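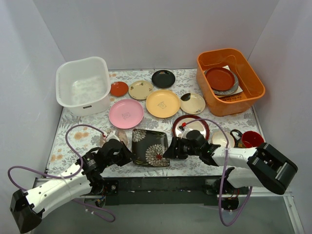
The Calau service, partly sorted, on the leaf-patterned cloth

Print this page
E-mail this page

The Calau Bequest

Notice is hereby given that the tableware of the house at Calau, being the property of the late tenant, shall be divided between the two surviving households of Rimus and Drakos in accordance with the Schedule attached to the will. The division shall be completed by noon on 28th March. Pieces intended for Rimus shall be placed in the orange tub. Pieces intended for Drakos shall be placed in the white basket. No piece shall be placed in both.

The undersigned was appointed to supervise. The appointment was made by letter, and the letter enclosed a fee of 85, a key, and a copy of the Schedule, which ran to 14 pages and gave each plate a paragraph to itself.

It should be recorded that the late tenant did not own a matching set. The Schedule explains this at paragraph two. Every guest who stayed at the house was required to leave a plate behind on departure, and was given supper from somebody else's. The practice was kept up for more than 100 visits, although breakages were frequent and the survivors are few.

The red lacquer plate was allotted to Rimus without dispute. The dark grey plate with the lighter rim was likewise allotted to Rimus, and both were placed in the orange tub on top of a square white sheet.

The pink plate presented a difficulty. The Schedule states that it was left by a cousin from the Drakos side who was at that time engaged to a cousin from the Rimus side. The engagement ended at the house, in June, during the pudding. Each household has written to say that the other should have the plate. The letters are courteous and have been filed.

The pale yellow plate is the subject of paragraph nine. It was used only on the evening of an arrival, and the guest was not told. The late tenant believed that a person who finished everything on the yellow plate would come back, and kept a note of the results in a ledger now held at the Lomo depository under reference 539. The undersigned has consulted the ledger. The belief was correct in most cases.

Concerning the cream plate with the black dots, the Schedule says only: "Ask them both what they remember." The question was put by post. Rimus remembered rain, a long table and a song with too many verses. Drakos remembered the same song, and supplied a verse which Rimus had left out. The two replies were copied and exchanged, there being no instruction to the contrary.

The white basket is at present empty. Drakos has twice been invited to name a first piece and has twice asked for more time. In its last letter the household enquired whether the table at Calau was still standing, how many it would seat, and whether the house had been let.

The undersigned replied that the table was standing - and that the house had not been let.

A further letter has since come from Rimus, putting the same three questions in a different order. The mug with the red interior does not appear in the Schedule. The undersigned has been using it.

Print this page
E-mail this page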